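Coolant level dropping, no puddle under the car and no warning light

Asked in Cooling and Heating, 2023-06-25
3 replies

pamholm_estate

I have a nine year old petrol estate, 1.6 with a manual gearbox, which I've had for four years. In the last couple of months the coolant has been going down. I first noticed when the heater went lukewarm on a long hill. I looked the next morning and the expansion tank was below the minimum mark. I topped it up to the line with the right pink stuff and it was back under minimum after 200 miles.

What I have checked so far:

No puddle on the drive, and I put flattened cardboard under the front overnight to be sure.
Oil on the dipstick looks normal. No mayonnaise under the filler cap.
Temperature needle sits in the middle like it always has.
Radiator hoses feel firm when warm and I can't see any crusting on the clips.
No white smoke on start up, apart from the usual bit on a cold morning which goes away.

The carpet in the passenger footwell feels dry. There is sometimes a sweet smell when I park up after a run, but only outside near the front wheel on the driver's side. My wife can't smell it at all.

The garage on the Jikon industrial estate wants to book it in for a full day to "investigate" and mentioned head gasket before they had even opened the bonnet. I would like to rule out the cheap things first. Is there anything I can do at home with basic tools? I have a trolley jack, axle stands and a decent socket set. Would a bottle of stop leak be worth a try in the meantime, or will it do harm?

tappet_and_tea

Sweet smell after a run and nothing on the ground usually means a small leak that only shows under pressure and dries off on something hot. I would look at the water pump first, then the thermostat housing, then the expansion tank cap. On that size of engine the thermostat housing is often plastic and it goes at the seam.

Buy or borrow a pressure tester. I have a Skulex one, the hand pump sort with a set of adaptors. Mine has been fine, but any make will do as long as it comes with a cap that fits your tank. With the engine stone cold, take the cap off, fit the adaptor, and pump it up to the figure printed on your own cap. Don't go over that. Then leave it and watch the gauge. If it holds for 20 minutes, the leak is either very small or it only opens up hot. If the needle falls, go round with a torch and listen as well as look. 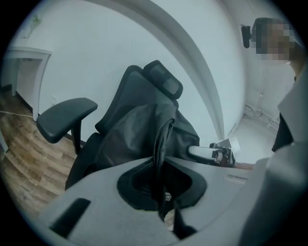 The water pump on these has a weep hole, and that is where I would point the torch first. It sits behind the timing cover on the driver's side, which matches where you are smelling it. You may need the wheel off and the arch liner pulled back, so use the axle stands and don't rely on the jack. Look for a pink or white dried trail running down from the hole. It hides well in the shadow, much as you can lose a glove in the folds of a black jacket slung over an office chair, so move the light about and look from more than one angle. A cheap inspection mirror helps. A bit of dry staining at the hole is common on an older pump and doesn't mean much if the level is steady, but yours isn't steady. If you find a fresh trail, the pump needs changing, and if yours is driven by the timing belt then do the belt and tensioner at the same time. The labour is nearly all the same job.

If the pump is dry, check the cap. The rubber seal goes hard and it vents steam at a lower pressure than it should. It leaves a tide mark round the neck of the tank. A new cap costs very little and I would fit one anyway at nine years old.

Leave the stop leak on the shelf. The heater matrix has very narrow passages and it is the first thing to block. Yours has already gone lukewarm once, though that was most likely just the low level.

Last thing, never open the cap with it hot. Give it a couple of hours.

boychuk_diesel

head gasket. mine did the same and there was no mayo on the cap either. get a sniff test done, it's a blue liquid that goes yellow if there is exhaust gas in the coolant. some motor factors will lend you the kit for a deposit. i kept topping mine up for months and ended up with a warped head

pamholm_estate

Thanks both. I borrowed a tester from a neighbour and pumped it up this afternoon with the engine cold. It dropped slowly, maybe a third of the way down in the time you said. Took the wheel off and pulled the liner back and there is a pink crusty line below the pump, slightly damp at the bottom when I put a tissue on it. The tank neck is clean.

I have ordered a new cap anyway. The belt was due next year by age so I will have it done with the pump. Jikon have now quoted for that on its own, and I am waiting on a second price from a place nearer home. I will ask whoever does it to run the sniff test before they start, so I know one way or the other.

Is it all right to drive to work until then? It is 2 miles each way and I would check the level every morning.

tappet_and_tea

Two miles is fine if the level is right before you set off. Keep a bottle of ready mixed in the boot and stop if the needle goes above the middle. Don't take it on the motorway. If you hear a rumble or whine from that end of the engine, park it up, as the bearing is going and it can take the belt with it.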